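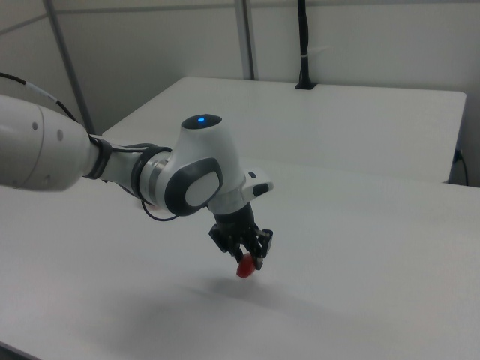
Release Logic for Small Round Objects

Zarano is the pick-and-place stack I have been maintaining on one arm and one two-finger gripper. Most of the code is dull: a planner, a grasp selector, a state machine, a logger. This post covers the part between "object is held" and "object is down," which took up most of January and produced more code changes than the grasping side did in the whole of last year.

The usual assumption is that placing is the reverse of picking. For boxes it nearly is. For a round object with a glossy surface it is a separate problem, and the existing code treated it as a footnote: go to the place pose, open the fingers, retreat. The place pose was the pick pose plus an offset.

What was going wrong

The failure was easy to describe. The arm would carry the object to the target, stop, open, and leave the object somewhere other than the target. Sometimes the error was a few millimeters. Sometimes the object rolled until it ran out of table.

I had the logs, so I went through them before changing anything. The causes split into two groups. In the first, the fingers opened while the object was still above the surface, so it dropped and rolled. In the second, the object was already pressed into the table when the fingers opened, and the stored force pushed it sideways. Both come from a wrong value for the height of the object's lowest point relative to the fingertips.

That value was computed at grasp time from the perception output and then never touched again. If the object slid in the grip during the lift, the number was stale, and nothing downstream had any way of knowing.

Perception: the highlight problem

The perception node is called Fullness. It takes a color image and a depth image, segments the object, fits a primitive, and returns a pose with a covariance. For round things the primitive is a sphere.

Two effects bias the fit. The first is the specular highlight. On a shiny red object, the bright patch is desaturated enough that the color mask leaves a hole in it, and the depth values there are either missing or wrong. The old code filled the hole in the mask with a morphological close and then went ahead and used the depth samples inside it. The fitted center moved toward the light.

The fix was to keep the filled mask for the outline and use the unfilled mask for depth. That is a one-line change once the two masks have separate names. They did not have separate names, so it was a larger change than that.

The second effect is the shadow. On a white table, with overhead lighting, an arm reaching over the surface puts a wide soft shadow on it. The table plane was being segmented by brightness plus depth, and the brightness term cut the shadowed area out of the plane. The plane was then fitted to whatever remained, mostly the far part of the table, and extrapolated back to the place location. A small tilt error at the far end becomes a height error at the near end.

I removed the brightness term. Plane fitting now uses depth only, with a robust estimator, on a region of interest centered on the place target. There is also a check that the plane found is the right plane. With a second table behind the first, a large flat white surface at nearly the same height is a very attractive answer for any plane fitter, and the old region of interest was big enough to include it. The new one is clipped to the near table's polygon in the world model.

Re-estimating in hand

After the lift, the arm now stops at a fixed hover height and Fullness is called a second time. The object hangs below the fingers and most of it is visible from the side, so the estimate is better than the one from before the grasp, when it was sitting on the surface with its lower half poorly observed.

The sequence in the state machine is:

1. Close and confirm grip width.
2. Lift to hover height.
3. Wait for joint velocities to settle below threshold.
4. Request in-hand estimate.
5. Compare with the grasp-time estimate.
6. If the difference is within tolerance, update the offset and continue.
7. If it is not, request a second estimate from a different wrist angle.
8. If the two in-hand estimates disagree, put the object back where it came from and log the attempt as aborted.

Step 3 was missing in the first version. The images were taken while the arm was still ringing slightly from the stop, and the estimates scattered. Adding the settle check costs a short pause per cycle. I can live with it.

Step 8 is the one I resisted. Returning the object uses the same uncertain offset that caused the abort, so it is not a safe action in any strong sense. It does use a very slow descent, and it keeps the run going without someone walking over to reset things.

Descent control

The descent is handled by a small controller library named Zupan. It had two modes, position and velocity. I added a third, guarded velocity, in which the commanded downward speed is a function of the expected distance to contact and its uncertainty.

Far from expected contact, the arm moves at normal speed. Inside the uncertainty band it slows to a constant creep and watches the estimated vertical force at the tool. Contact is declared when the force change exceeds a threshold for several consecutive samples. The band is derived from the covariances of the object fit and the plane fit, so a poor estimate produces a long slow approach and a good one produces a short one. Previously the slow zone had a fixed length, chosen by someone (me) on the basis of one object.

Force estimation on this arm comes from the joint torques, and it is noisy. Cable drag is part of that. The external cable along the links adds a configuration-dependent load, and the loop below the forearm moves as the wrist turns. I tried modeling it and gave up after a week. What works is zeroing the estimate at hover height, with the wrist already in its final orientation, and then descending in a straight line. The drag does not change much over such a short vertical move – at least not compared with the contact threshold.

Opening the fingers

After contact, the arm backs off upward until the vertical force drops to a small residual. Then the fingers open, in two stages. The first stage opens by a very small amount at low speed and holds. The second opens fully.

The hold in between matters for round objects held near the top. If one finger breaks contact first, the other pushes the object for as long as it remains touching. Opening slowly limits the push. It does not remove it, and I have not found a way to remove it with a gripper whose two fingers are driven together. A compensating lateral move of the wrist during the first stage is possible in principle. It needs to know which finger will release last, and I do not have that signal.

Results

I ran 74 placements with the new logic, one object, targets spread over the reachable part of the near table. In 7 of them the in-hand check asked for a second view. It aborted 2. None of the completed placements dropped the object from above the surface, going by the force log. Rolling after release still happens when the table is not level, and the software has no opinion on that yet.

The set is small and has a single object in it. I would not read it as a success rate for anything else.

Tooling

The replay tool, Ollonholm, made this work tolerable. It takes a recorded run and re-executes the state machine against the logged sensor data, with the arm replaced by a stub. Most of the threshold tuning was done there, off the robot. Changes I made to it along the way:

Logs now store both masks as well as the final fit, so a bad estimate can be traced to its input.

Force zeroing events are marked in the timeline. Before this, a force plot with a jump in it could mean contact or could mean a tare, and I confused the two more than once.

A run can be replayed from any state. Starting from "hover" saves sitting through the approach every time.

The stub refuses to replay a descent if the commanded path diverges from the recorded one by more than a set margin. Without that, it happily reported contact at a height the real arm had never visited.

Open items

The hover height is a constant. It should depend on object size, and for anything tall it is currently too low for the second estimate to see the bottom of the object.

The sphere primitive is wrong for anything flattened or lobed. An ellipsoid fit is in a branch. It is unstable when one side is hidden by a finger, and I have not merged it.

Contact detection has a fixed threshold. Soft objects will be squeezed before it trips. I have a version that looks at the slope of the force signal, and it gives false positives during the switch to creep speed. The transition probably needs smoothing first, so that is the next change in Zupan.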